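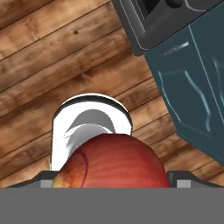
Call for Participants: Household Cooking and Meal Planning Study

The Primlow Center for Food and Family Studies invites adults living in the Killeck area to take part in a study of how households plan, prepare and share evening meals. Enrollment opens in March and will close when 200 participants have been accepted.

Who may apply

Applicants must be 18 or older and must prepare an evening meal at home at least 3 times a week. Only one adult from each household may enroll. Professional cooks and persons employed in food retail are not eligible for this study — a separate call will be issued for them later in the year.

What participation involves

Participants will keep a written meal diary for 32 days, recording what was cooked, who ate and when the meal was served. They will also attend one interview at the Center, lasting no more than an hour. Evening interviews are available until 7:30 p.m. for those who work during the day. No change in diet or shopping habits is requested.

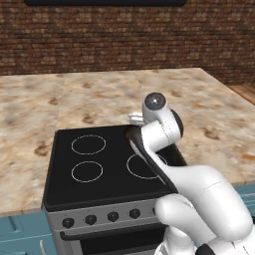

An electric range in a marble countertop, with a brick wall behind.

Compensation

Each participant who completes the diary and the interview will receive $200. Partial payment is available to those who withdraw after returning at least half of the diary pages.

Privacy

Diaries are stored under a code number, and names will not appear in any report. Participants may withdraw at any time without giving a reason.

How to apply

Application forms may be requested from Genalyn Sebastian, Study Coordinator, at the Center's front office. Questions about eligibility should be directed to Stojan Pavlović, Principal Investigator. Forms are available in large print on request.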